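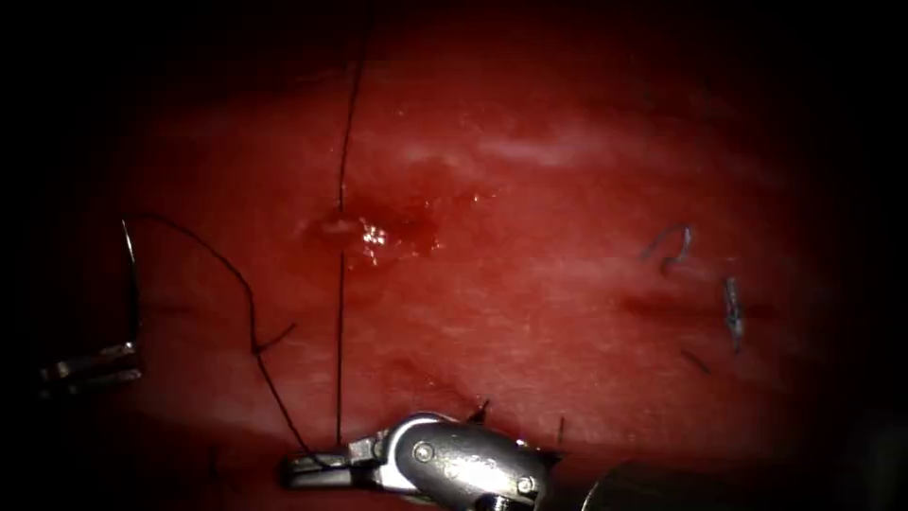
Vanderleia Guimarães has spent most of the past two years on a single step of robotic suturing, the handover between needle arm and thread arm. Her group at Starow published its method on May 7, 2026, under the working name Briter.

"Driving the needle gets most of the attention in papers," she says. "We had that at an acceptable level early. What failed was thread management. One arm holds the needle, the other has to pull the tail, and the planner had no idea how much slack was between them."

Briter does not reconstruct the full thread in three dimensions. Guimarães calls that approach expensive and fragile, particularly under endoscopic light, where wet tissue throws highlights and a black thread disappears into the shadow at the edges. The policy is given short segments with a confidence value each, and it is allowed to leave gaps between them.

"A gap is information. If one segment stops at the tissue and another starts a little lower on the same line, the thread is most likely buried there. Earlier versions joined everything into one curve, and they joined it wrong, usually at a crossing."

The training set consists of 2000 demonstrations, recorded by operators on a two-arm setup. Leftover knots and cut ends from earlier stitches were kept in view. According to Guimarães, a model trained only on clean tissue tended to grasp the wrong strand as soon as a second one was present.

The evaluation was small. Of 42 trials with old suture material in the field, the arms completed the pull-through in 36. The baseline, which uses full curve reconstruction with the same controller, completed 16. Guimarães attributes most of the remaining failures to jaw placement.

"The jaws close on two strands where they run together toward the instrument. The segment model sees them as one. We know the cause and do not have a fix."

Force is estimated from motor current only. She regards this as the weakest part of the paper and does not claim that the tension values would transfer to other instruments. A comparison with a sensorized gripper is planned for August with a group at Hollmann in Starkau.

Asked about full autonomy, she keeps to the step she has measured. "We tested a pull-through. Knot tying has different contact conditions, and we have no data on it. The operator still places the needle and still ties."

The code for the segment model is available on request. The demonstrations will follow once the annotation of thread crossings has been checked a second time.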